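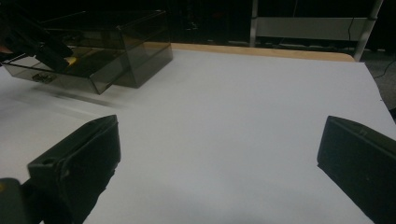

I've been putting off the small stuff for ages. You know the stuff I mean – earring backs, spare buttons, fuses, the tiny screws that come with a flat-pack and never get used. Mine lived in a biscuit tin until July, when I tipped the whole lot out looking for one button and decided enough was enough!

So, tinted acrylic boxes. I've become a bit of a bore about them. I like the smoky grey ones better than the crystal clear sort, as you can still make out roughly where things are but a messy compartment doesn't shout at you from across the room. They hide dust quite well too (for a day or so, anyway).

## Start on something pale

Before you sort anything, cover the table with something white. Paper will do, or a big sheet of foam board if you've got one. Little dark screws show up beautifully against it, and if you use paper you can fold it into a chute at the end and pour the leftovers back where they came from. I used to do this on a patterned tablecloth and lost half a packet of beads in the daisies.

Foam board is my favourite of the two. It lies flat, it doesn't rustle, and it's kinder to a shiny box than bare wood if you're going to be sliding the thing about.

## Dividers and drawers

Think about what you grab most and give it the easiest compartment to reach. I started off by sorting everything by size, very neat, and then had to hunt for the picture hooks every single time. Now it goes by job: sewing bits together, picture-hanging bits together, fuses on their own.

If your box has a drawer, pull it right forward before you fill it and check it runs smoothly. Fill it low. Anything poking up will catch on the way back in, and you'll scratch the inside trying to free it. I did exactly that with a safety pin and I'm still cross.

A lid with dividers underneath is better for things that roll. Shut it, tilt the box very gently over your white sheet and see whether anything creeps into next door's compartment. Beads will, if there's the slightest gap. A folded strip of thin card down the side usually sorts it.

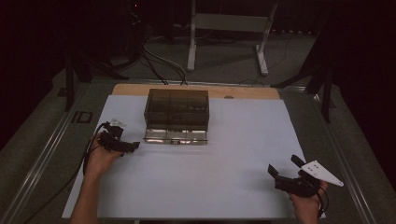 One reader wrote in to say she wouldn't use acrylic for sewing things at all, because needles scratch the bottom and you can never get the marks out. She lines hers with offcuts of felt, cut a touch too big so they wedge in without glue, and washes them by hand when they get fluffy. I've tried it since and it's lovely for needles, though hopeless for glitter.

## Keeping it clean

Warm water, a drop of washing-up liquid and a soft cloth. Skip kitchen roll, it leaves fine scratches, and keep window spray well away from acrylic – it can turn cloudy. Pat it dry and leave the lid off for an hour before you put anything metal back in.

Labels go underneath at my house, on masking tape. They peel off cleanly when I change my mind, and I change my mind a lot.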